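손목 카메라 기반 정책, 로봇 팔에 니트 커버 씌우고 나면 성공률이 뚝 떨어집니다. 재학습 말고 방법 없을까요?

로봇/자동화 > 연구방법 · 태그: 모방학습, 손목카메라, 도메인갭, 가림 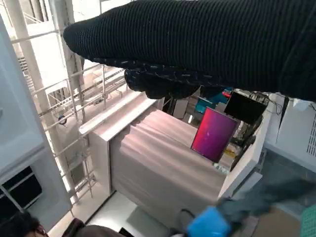
안녕하세요, 석사 과정에서 모방학습 하고 있는 Tero입니다. 맨날 눈팅만 하다가 처음 질문 올려봐요. 제가 하는 게 손목 쪽 작은 카메라 영상만 받아서 물건을 집어 옮기는 정책인데요, 시연 데이터는 전부 커버 없는 맨 팔로 모았습니다. 그런데 저희 방에서 팔에 천 커버를 씌우고 쓰기로 하면서 문제가 생겼어요. 보시면 아시겠지만 짙은 남색 골지 니트가 화면 위쪽을 거의 다 먹고, 아래로 처진 부분은 검정이랑 옅은 청회색 실이 섞여서 얼룩덜룩합니다. 뒤에 있는 장비도 일부 가려지고요. 맨 팔일 때는 이 자리에 배경이 훨씬 많이 보였거든요.

숫자로 말씀드리면 조건마다 100번씩 돌렸는데, 커버를 씌운 쪽은 성공이 처참합니다. 대부분 물건 위까지는 잘 가는데 내려가는 타이밍을 못 잡고 허공에서 꾸물꾸물해요. 시연은 총 1742개고 전부 맨 팔입니다. 이걸 다시 모으라고 하면 저 진짜 울어요 ㅠㅠ

지금까지 해본 것들 적어볼게요.

일단 색 지터랑 밝기 증강은 꽤 세게 넣었습니다. 효과가 있는 것 같기도 하고 없는 것 같기도 하고요. 랜덤 크롭도 해봤는데 이건 오히려 나빠졌어요. 손끝 위치 정보가 날아가서 그런가 싶습니다. 그리고 화면 위쪽을 그냥 검게 칠해서 학습도 평가도 똑같이 해봤는데, 이건 맨 팔 성능까지 같이 떨어져서 바로 접었습니다. 인코더는 사전학습된 거 가져다가 같이 미세조정하고 있고, 입력은 영상이랑 관절각 둘 다 들어갑니다.

궁금한 건 두 가지예요.

첫째, 이게 커버 무늬 때문인지 가려져서 정보가 없어진 때문인지 어떻게 구분하나요? 지도교수님이 "원인부터 분리해 와라" 하셨는데 실험을 어떻게 짜야 할지 감이 안 옵니다.

둘째, 커버 씌운 시연을 조금만 섞는다면 몇 개나 필요할까요? 혹시 해보신 분 계시면 경험담이라도 부탁드려요. 논문 마감이 5월이라 마음이 급합니다.

답변 3개

답변 1 (채택됨)
작성자: Grurkau

저도 비슷한 걸로 한 학기를 날린 사람이라 길게 씁니다. 먼저 첫 번째 질문이요. 생각보다 싸게 분리할 수 있어요. 로봇을 다시 돌리기 전에 오프라인으로 먼저 보세요.

맨 팔 시연 중에서 검증용으로 빼둔 영상이 있을 거 아니에요? 거기에 커버 모양 마스크를 합성해서 얹는 겁니다. 마스크는 커버 씌운 영상 몇 장에서 손으로 따면 돼요. 귀찮아도 분할 모델 믿지 말고 손으로 한번 따보세요, 니트 아랫단이 울퉁불퉁해서 자동으로 하면 경계가 지저분하게 나옵니다. 그다음에 조건을 이렇게 나누세요.

가) 원본 그대로
나) 마스크 자리를 단색으로 채움. 남색 평균값 정도
다) 마스크 자리에 실제 니트 텍스처를 붙임
라) 마스크 자리에 아무 상관 없는 다른 텍스처를 붙임

네 조건에서 정책이 내놓는 행동이 시연 행동이랑 얼마나 벌어지는지 재보면 그림이 나옵니다. 나)에서 벌써 확 벌어지면 그 자리에 뭔가 들어온 것만으로 무너지는 거고, 나)는 괜찮은데 다)랑 라)가 같이 나쁘면 텍스처 쪽입니다. 다)만 나쁘면 그건 좀 재미있는 경우라 따로 파보셔야 해요.

주의할 점이 하나 있는데, 나)가 나쁘다고 바로 "정보가 없어졌다"고 쓰시면 심사에서 맞습니다. 단색도 정책 입장에서는 처음 보는 입력이거든요. 그래서 같은 마스크를 학습 때도 넣고 새로 학습한 모델을 하나 더 만들어야 해요. 마스크에 익숙해진 모델이 그래도 못하면 그때 가서 정보 손실이라고 말할 수 있습니다. 질문에 쓰신 검게 칠한 실험이 사실 여기에 가까운데, 칠한 범위가 커버 모양이 아니라 위쪽 전체였잖아요. 커버보다 넓게 가렸으면 비교가 안 됩니다. 범위를 맞춰서 다시 해보세요.

그리고 글 읽으면서 제일 의심 가는 건 따로 있어요. 내려가는 타이밍을 못 잡는다고 하셨죠. 커버 때문에 손끝이랑 물건의 상대 위치를 읽던 단서가 바뀐 게 아닌가 싶습니다. 맨 팔에서는 그리퍼 윤곽을 기준 삼아 깊이를 추정했을 가능성이 있는데, 천이 밑으로 늘어지면 그 윤곽이 흐려지니까요. 주의맵 같은 걸로 맨 팔 영상에서 어디를 보는지 한번 뽑아보세요. 주의맵을 너무 믿으면 안 되지만 방향 잡는 데는 쓸 만해요.

두 번째 질문은 작업마다 달라서 숫자를 딱 못 드리겠어요. 저는 위 다)처럼 합성 증강을 먼저 넣고 실제 시연은 나중에 조금 더했습니다. 합성할 때 팁은 마스크를 프레임마다 조금씩 흔드는 거예요. 천은 움직일 때마다 처지는 모양이 바뀌는데 고정 마스크로 학습하면 모델이 그 모양을 외워버립니다. 단, 한 에피소드 안에서는 부드럽게 변하게 하세요. 프레임마다 막 튀게 했더니 제 모델은 그냥 그 영역을 잡음으로 취급하더라고요.

답변 2
작성자: Ortuño

윗분 답변에 거의 동의하는데 평가 쪽만 보탤게요.

평가 때 주변 환경도 고정하셨나요? 올리신 장면만 봐도 선반 너머가 하얗게 날아갈 정도로 밝고, 캐비닛 끝에는 분홍에서 보라로 넘어가는 화면 켜진 태블릿이 있고, 파란 장갑 낀 손이랑 사람 머리까지 들어와 있잖아요. 시연 모을 때도 이런 상태였으면 상관없는데, 맨 팔 시연은 조용할 때 찍고 커버 평가는 사람 있을 때 돌렸다면 지금 보시는 차이가 전부 커버 탓이라고 할 수가 없어요. 특히 채도 높은 화면 같은 건 색 지터로 잘 안 덮입니다.

제가 권하는 건 순서를 섞는 거예요. 맨 팔 100번 다 돌리고 커버 100번 돌리지 마시고, 5번씩 번갈아 가면서 커버를 벗겼다 씌웠다 하세요. 네, 귀찮습니다. 근데 낮에 돌린 거랑 오후 4시 넘어서 돌린 게 다르게 나오는 걸 한 번 겪고 나면 그냥 하게 돼요. 물체 초기 위치도 미리 목록으로 뽑아서 두 조건에 똑같이 쓰시고요. 그러면 짝지은 비교가 되니까 같은 횟수로도 결론이 훨씬 단단해집니다.

아 그리고 관절각도 같이 넣는다고 하셨는데, 커버 무게 때문에 추종 오차가 달라졌는지도 로그에서 확인해 보세요. 저는 시각 문제인 줄 알고 2주를 팠는데 커버가 손목 회전할 때 살짝 걸리는 거였어요. 시연 하나를 골라서 궤적만 그대로 재생해 보면 금방 나옵니다. 맨 팔이랑 커버 씌운 팔이랑 기록을 겹쳐 그려보세요.

답변 3
작성자: Zustov

그냥 커버 벗기고 하면 안 되나요? 아니면 무늬 없는 걸로 바꾸시든가요. 저는 회색 민무늬로 바꾸고 좀 나아졌습니다. 실험은 안 해봐서 왜 그런지는 모름

질문자 댓글 (Tero)

와 다들 감사합니다!! 우선 Ortuño 님 말씀대로 궤적 재생부터 해봤는데 맨 팔이랑 거의 겹쳐요. 그래서 기계적으로 걸리는 건 일단 빼도 될 것 같습니다. 평가 순서는... 네, 맨 팔 먼저 다 돌리고 커버 돌렸습니다. 찔리네요 ㅋㅋ 번갈아 하는 걸로 다시 짜는 중이에요.

Grurkau 님이 알려주신 오프라인 비교는 마스크 따다가 눈이 빠질 것 같지만 나)까지는 돌려봤어요. 단색만 얹어도 벌어지긴 하는데, 벌어지는 구간이 거의 하강 직전에 몰려 있습니다. 말씀하신 윤곽 단서 얘기랑 맞는 것 같아서 좀 소름이었어요. 마스크 넣고 새로 학습한 모델은 아직 돌고 있고, 다)랑 라)까지 나오면 댓글로 또 달게요.

Zustov 님, 커버는 저희 방 규칙이라 못 벗깁니다 ㅠ 민무늬는 한번 알아볼게요.

답변 1의 댓글 (Grurkau)

하강 직전에 몰려 있으면 마스크를 둘로 쪼개보세요. 팔 몸통 부분만 덮은 거랑 밑으로 처진 부분만 덮은 거요. 제 예상은 처진 쪽인데 틀리면 알려주세요, 저도 궁금하네요.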